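J'avais rendez-vous un mardi à 18 heures avec Nisreen Aoun, qui encadre le club de robotique Karam depuis deux ans, et je suis arrivée trop tôt, évidemment. « Tant mieux, tu vas tenir le chrono ! » Voilà comment je me suis retrouvée à crier « top » devant huit étudiants très concentrés (j'ai adoré, je l'avoue).

Le club prépare la rencontre de Carngate, en mai. L'épreuve paraît toute bête : le robot humanoïde se tient près d'une table, tend le bras et doit arrêter sa main au-dessus d'un point donné. « Les gens pensent que le plus dur, c'est d'attraper, m'explique Nisreen. Mes étudiants aussi le pensaient en septembre ! Ils voulaient tous programmer les doigts, et personne ne voulait s'occuper de l'épaule. »
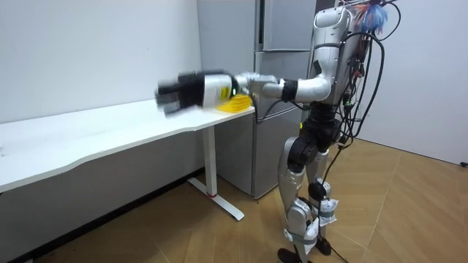 Programmer un bras, au club, ça commence sur papier. Chaque équipe dessine son mouvement, le mime, puis seulement ensuite ouvre l'ordinateur. Nisreen est intraitable là-dessus, surtout quand le bras doit s'allonger à l'horizontale au-dessus du bout de la table, avec le panier jaune juste à côté et ce câble noir qui fait une boucle sous l'avant-bras. « Le câble, ils l'oublient toujours dans leur dessin. Alors je leur demande : et lui, il passe où ? » Elle rit, mais j'ai vu des crayons repartir à toute vitesse.

Le règlement accorde 50 secondes par essai, et le carnet du club en compte déjà 167, tous notés à la main, y compris les ratés. Surtout les ratés, me corrige un étudiant ! L'objectif est d'arriver à 200 avant le départ. Je demande à Nisreen si elle vise la victoire. « Face à l'équipe d'Ilcombe ? Ils sont très forts. Moi, je voudrais qu'on fasse trois passages propres d'affilée, et que chacun sache expliquer son bout de code au jury. »

Et l'an prochain ? Elle hésite, regarde ses étudiants qui se disputent gentiment le clavier. « Deux d'entre eux veulent déjà reprendre le groupe des débutants. Je leur ai dit oui, à condition qu'ils rangent les tournevis. »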